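Table (furniture)

I've always had a soft spot for tables! A table is a flat top held up at a handy height, and that's really all there is to it (the legs are up for debate). My own is a Wadholm, five years old and covered in tea rings.
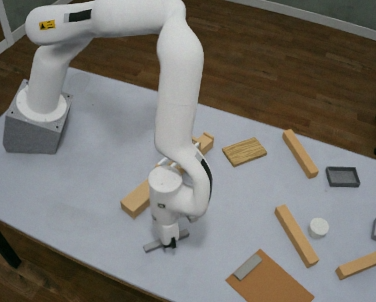 Shape

Most are rectangular, though round ones are kinder to hips. I like a long, pale top myself – crumbs don't show.
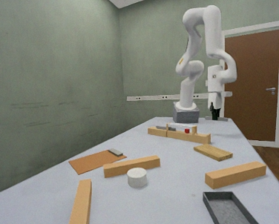

One reader in Trakdale wrote in to say that round tables waste far too much space in a small kitchen, and that I should mention folding ones. So, folding ones: handy, but mind your fingers.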